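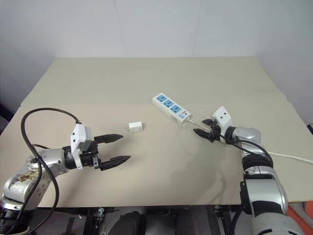 Left arm on adapter duty, right arm looking after the power strip.

Wednesday is plug day at the moment. I've been on this one task since the bank holiday and I have started dreaming about sockets, so I thought I'd better write some of it down while it's fresh (and while Maite Cabello has the controllers and I'm allowed a cup of tea).

The job sounds so easy when you say it out loud. Left hand picks up the little white adapter, right hand holds the power strip steady, left hand pushes the adapter into one of the blue sockets. My nan could do it while on the phone. But doing it through two arms, with a pair of pointy black fingers on the end of each and no feeling whatsoever coming back to your own hands, is another thing altogether! You squeeze and you have no idea how hard you're squeezing. I spent most of my first morning shoving the strip slowly across the table like a very boring game of shuffleboard.

What I've learned is that the right arm matters more than I thought. I used to park it somewhere near the strip and forget about it, and then the minute the prongs touched the socket the whole strip would swing round and I'd have to start again. Now I bring the right gripper in first, down at the switch end where the cord comes out, get a proper hold, and only then go for the adapter. Maite does it the other way round, adapter first, and she's quicker than me, so make of that what you will. We've agreed to do half each in our own style. The people at Vindalmont who train the model say a bit of variety is good for it, though they did ask us to stop showing off.

The other thing is the wait. When you do something with your own hands you sort of blur through it, but the robot is learning from every wobble, so if I hover for ages over the socket making up my mind, it'll learn to hover as well. We found that out in March with the mug task. It had picked up my habit of stopping just above the handle, as if it was thinking about its life choices, and everyone in the Pimbridge office knew straight away whose demos those were. Mortifying. So now I decide where I'm going before I set off, and if I make a mess of it I bin that run and put everything back for another go.

Putting everything back is half the work, by the way. The adapter has to land somewhere a bit different every time, and so does the strip — sometimes square to the table, sometimes on the diagonal — and you'd be amazed how quickly you fall into placing things in the same comfy spot. I shut my eyes and plonk them down now.

We're at 1129 good runs as of 2019-09-04, lunchtime. My shoulders know about every one of mine. Next up is working the switch on the strip with one fingertip, which I've tried twice for fun and missed twice, so expect a grumpy post about that.

Right, Maite's waving at me. My turn again.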